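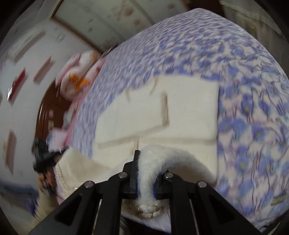 Lint in wash water, fluffy knits – notebook, March 2022

Home Notebook Methods Supplies Contact

Last updated by Hülya Ağca

Carrying on from the February entry. The question is still how much fiber leaves a brushed or fluffy knit in a cold wash, and how much of it the inline filter holds before the drain. Water meter read 2358 at the start of the session. Write the closing number on the rig sheet, not in here, so the two don't drift apart again.

Setup
Drum washer is the Gekex, delicate program, spin fixed at 600 rpm. Drain hose goes to the Dreken housing, then to the settling bucket. Membrane is 5 micron, from the Delorme box. The Sandton membranes curl when they dry and are hard to weigh flat, so I have put them aside for rough work.

Blank first: drum empty, no detergent, full cycle. There was visible gray lint on the blank membrane. Most of it came out of the door seal. Wiped the seal, ran the blank again, and the second membrane looked clean against white paper. From now on the seal gets wiped before every blank and the wipe goes in the trash, not in the sink.

Run one
Single garment, no ballast load, liquid detergent at the low mark on the cap. Flow through the housing was steady until the second rinse, then dropped. Pressure gauge on the inlet side climbed and stayed up through the final drain. I did not bypass. Membrane came out with a felted mat, thicker on the side facing the inlet.

Dry mass gain on the membrane: 54 mg. This includes detergent residue. I rinsed with deionized water afterward but the mat holds liquid and I don't trust a single rinse. 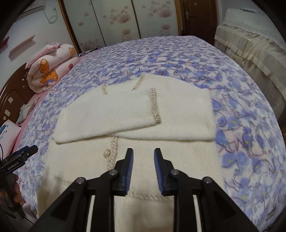
Two rinses next time, with the second one collected separately. If the second rinse evaporates to nothing we can drop it from the method.

Drying: oven at the low setting with the dish lid propped. Fan off. With the fan on, loose fibers move between dishes, and that is probably what happened to the odd pair in February. I have crossed out that pair on the summary sheet but left the values readable.

Static is still a nuisance at the balance. Fibers jump to the draft shield when the door slides. Grounding the dish on the foil pad helps. Waiting with the door closed helps more. Record the mass only after the display has stopped wandering – the stable light comes on too early.

Sources of error, unranked
Lint left in the pump trap. Checked after run one, there was a small plug of it, not weighed.
Fiber passing the membrane. Bucket water was slightly cloudy, could be detergent.
Garment conditioning. Humidity in the room was not logged.

To do
Order more 5 micron membranes from Delorme, same lot if they have it.
Open the pump trap after every run and weigh what is in it.
Repeat run one without detergent.
Find the missing clamp for the Dreken outlet. The current one is a hose clip and it weeps.
Hülya to check whether the mat can be imaged before it is dried, before we commit to the oven step.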